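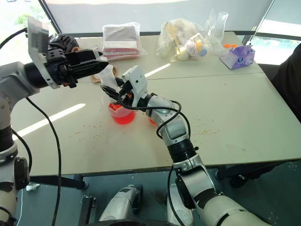
Hemi Dunstan has been teaching a pair of arms to pour since September, in the shared workshop at Kerslake, and he would like people to stop asking when it'll make dinner. "Pouring is hard. Everybody thinks it's the arm. It's the cup." The cup in question is the cheap see-through plastic kind, and on the day I came by it was tilted over a beaker of bright red liquid, one gripper low on the side of it and the other pointing in from the left. Crumbs on the table. Bags of stuff shoved along the back. He talks fast and mostly while doing something else, so some of this is from notes and some is from memory.

First question, why two arms. "One arm can do it fine if the cup is stiff. These aren't stiff. Squeeze it and the rim goes oval, then your pour goes wherever." He tried thicker cups for a while and gave up on them, he says it felt like cheating. Also they slipped more.

The controller is his own thing, called Talach, which started out as a script for opening the garage door and kept the name. It runs on a secondhand desktop under a bench in the next room. He is not proud of the code. "There's a file in there with 2000 lines and I'm scared of it. I wrote it and I'm scared of it."

Money came up, it always does. The wrist brackets cost him almost nothing, the first ones he printed himself and they cracked, so he had Gurnier cut a new set. The cables are another story. He's spent $800 on cables and connectors – "not the arms, the cables!" – and still isn't happy with how they hang. Longer ones snag less but they swing. Shorter ones pull when the elbow opens up. He has rerouted the right side 3 times and wants to go again.

I asked what goes wrong most. Sunlight, he said right away. The room gets it low through the windows and it lays bright stripes accross the table, and a clear cup in a bright stripe is about the worst thing you can ask a camera to find. Blinds? "People like the windows. It's a shared room, I'm not going to be the blinds guy."

Then why not use a solid cup, a nice dark one. Long pause here, he was tightening somthing. "Because I've got clear ones at home."

The red is there so he can see the level on playback. Plain water was hopeless. He logs every run in a notebook, by hand, with a column for spills and a column for "weird". Best streak so far is 8 clean pours in a row, and he admits he stopped there on purpose and went to get lunch.

Next up is a new set of finger pads from Nuveck, softer ones, which he ordered twice by mistake. If anybody at Kerslake needs pads, ask him. After that he wants to try a bottle with a narrow neck, and he's already annoyed about it.

Posted 8/15/26. Comments are open, Hemi reads them but is slow.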